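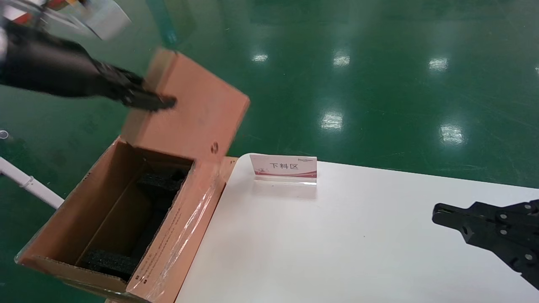

Text by the Wurnska writing group. Published by Evlow for the Peltitz certificate course in warehouse practice.

Chapter 6
Opening and emptying cartons

Learning goals

After working through this chapter you should be able to set up a bench for unpacking, open a taped carton without harm to the contents, remove fitted inserts in the right order, and decide which packaging is kept and which goes to the baler.

6.1 The carton after the goods are out

Most trainees think of unpacking as finished once the product is on the bench. In stock terms that is the halfway mark. A corrugated box with its foam still in it takes up as much space as a full one, and in a busy receiving bay the empties pile up faster than the goods do. At the Arango store, which we use for the worked figures in this book, receiving staff opened 3,937 cartons in one October, and 122 of them were later needed again to send goods back to the supplier. Of those, a good number had already been flattened or had lost an insert.

The carton at the head of this chapter still has its two dark foam pieces inside. Foam of this kind is often cut to cradle one particular item, so it has little use apart from its own box. Keep the two together until the item has been checked and accepted. Tape can be left in place on a carton that may be reused, provided the flaps fold freely.

Corrugated board is made of flat liner sheets with a wavy sheet, the fluting, glued between them. You can see the fluting along any cut edge. Its strength depends on the waves staying open, and a wall that has been knelt on or folded the wrong way will not regain its stiffness. Scuffs and smudges on the outside matter much less than a crushed corner.

6.2 Marking the area

An unloading area needs a clear sign in the language the staff read. The card standing on the white table in the opening picture reads 下料区, "unloading area". Small acrylic holders do this job well on a bench. For a floor bay, use a hanging sign that can be read over a stacked pallet.

Goods, paperwork and waste each need their own spot, and these should stay the same from shift to shift. Allow 800 mm of clear floor along the working side of the bench. Cartons go beside the bench at a height where the worker can reach the bottom without bending right over.

6.3 Surfaces and floors

A pale, smooth benchtop shows up dropped screws, foam crumbs and slivers of tape. A dark floor hides most of them. Where the two colours differ strongly, as with a green floor next to a bright surface, the edge of the work area is also easy to pick out at a glance.

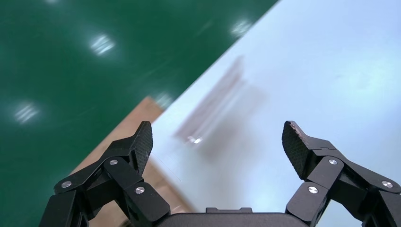 One reader of the first edition wrote to say that pale benches are fine until the first week of winter, when every boot and glove in the place is grubby and the top needs wiping between deliveries. They asked us to add a cleaning step, and it now appears in the checklist at 6.5. The same letter recommended keeping the cloth on a hook under the bench.

Floors are swept at the end of each shift and whenever loose strapping is on the ground. Foam crumbs should be swept up dry before any mopping.

6.4 Before you cut

Read the label first. Check which way up the carton is meant to stand, and look for any note about a second box inside. Set the blade to the thickness of the tape and draw it along the centre seam, away from your free hand. Open the short flaps last and fold them fully back.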